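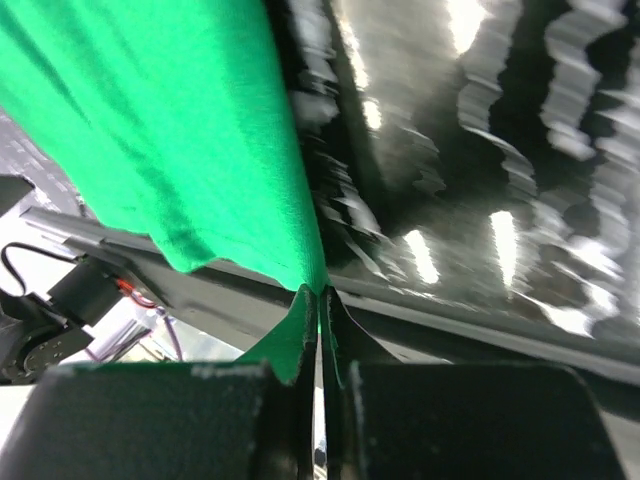
Another reader of the first release wrote in to say that a machine which takes four minutes over one tea towel hasn't learned to do the laundry, and asked us to stop calling it that. We have changed the wording. The task is now called cloth handling.

Waddale Cloth Set, second release
24/01/2025

What it is
Recordings of a robot arm picking up, holding and laying down household fabric. There are 400 recordings, each with a wrist view and joint positions. The gripper has two black fingers with thin tips, and green knitted cloth is one of the things it handles.

What works
Picking up a single item by an edge. In our own trials the arm managed this in 78 per cent of attempts.

What doesn't
Turning a sleeve the right way out. Separating two layers that cling together. Folding to a standard a shop would accept. A person is still far quicker at all of these.

Folders
parkis: single items
telow: piles of up to 6 items

Known faults
Glossy surfaces throw back the overhead lights and can upset edge detection. Timestamps in telow drift by around 4 frames in recordings made before August.

Use
Free for research and teaching. Please cite the release number.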